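Villosine Benchtop Arm Packages
Tabletop arm, gripper, bench and first-year support, priced as one order

Home > Equipment > Arms > Benchtop packages

If you've landed on this page you've probably been handed a budget and asked to come back with a robot arm, and you may be finding (as most of our customers do) that the arm itself is the easy part to price. It's everything around it that creeps up on you. We've been putting these packages together long enough to have made most of the mistakes ourselves, so we've tried to set out what you get, what you don't, and what you might want to put a bit of money aside for before you sign anything.

What's in the package

One benchtop arm with its controller and teach pendant
One two-finger gripper, with a spare set of fingertips
Drilled bench top in light grey, on a welded frame
Cable kit, clips and mounting hardware
Emergency stop on a 3 metre lead
Two days of setup and training at your place
Phone and email support for the first 12 months

Delivery is 16 weeks from a signed order for the standard build. If you'd like the bench made to an odd size, do tell us early, as the frame is the slowest thing to come through the workshop and we can't hurry the powder coater along, much as we'd like to.

Choosing a size

The Grevow is our smaller package and the one most teaching labs and small workshops end up with. It reaches 719 mm, weighs 44 kg with the bench, and runs off an ordinary wall outlet. The Mandivo has the longer reach and a heavier base, and it wants a proper floor under it, so please have a chat with whoever looks after your building before you fall in love with it. Both use the same gripper mount, which means fingertips and accessories can be shared if you end up owning one of each (quite a few people do!).

Planning your budget

We'd suggest splitting your figures into the purchase itself, the room, and the running costs, and getting each one approved separately if your organisation lets you. The room is where people come unstuck. You'll want clear space on every side the arm can reach, a power point that isn't shared with the kettle, and somewhere to put the controller where it can breathe. Guarding isn't included, as it depends so much on what you're doing and who'll be walking past, but we're very happy to look over your risk assessment and quote for what it calls for.

Running costs are modest. Fingertip pads are the main thing you'll go through, at $451 for a bulk box, and a lab using the arm most days should plan on one box a year. The annual service is optional in the first year and strongly recommended after that. If your financial year closes before delivery, ask us for a staged invoice and we'll sort it out with your accounts people.

Don't forget the objects, either. It sounds a small thing, but if you're planning on household or kitchen tasks you'll need crockery, bottles, food pieces and an appliance or two, and you'll need spares of the lot. A cupboard full of mismatched bowls is a perfectly good line in a budget, and we've yet to meet a purchasing officer who knocked one back once it was explained.

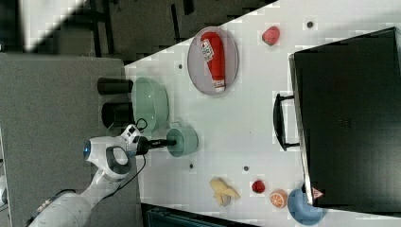 Consuelo Marín
Equipment Planning Lead, Villosine

A kitchen layout like this one is a good test of how much bench you need. The toaster oven takes up a great deal of the right-hand side, and by the time you've added a plate with a ketchup bottle on it, a big mint-green bowl and a bit of fruit, there's less elbow room around the mug than you'd have guessed from a floor plan. My advice is to lay your own objects out on a sheet of cardboard cut to the bench size before you order. Measure any appliance with its handle on and allow for the door being open, and think about where the cable will travel as the arm swings. If you're still torn between sizes after that, send me a sketch and I'll gladly go through it with you.

Ordering and quotes

Written quotes are good for 60 days. For schools and colleges, Marcelino Barrios looks after education pricing and can supply the paperwork most tender processes ask for. Demonstrations are held at our Olmedo showroom by appointment, and you're welcome to bring your own objects along.

Request a quote | Book a demonstration | Download the bench drawing

Page last updated November 24, 2023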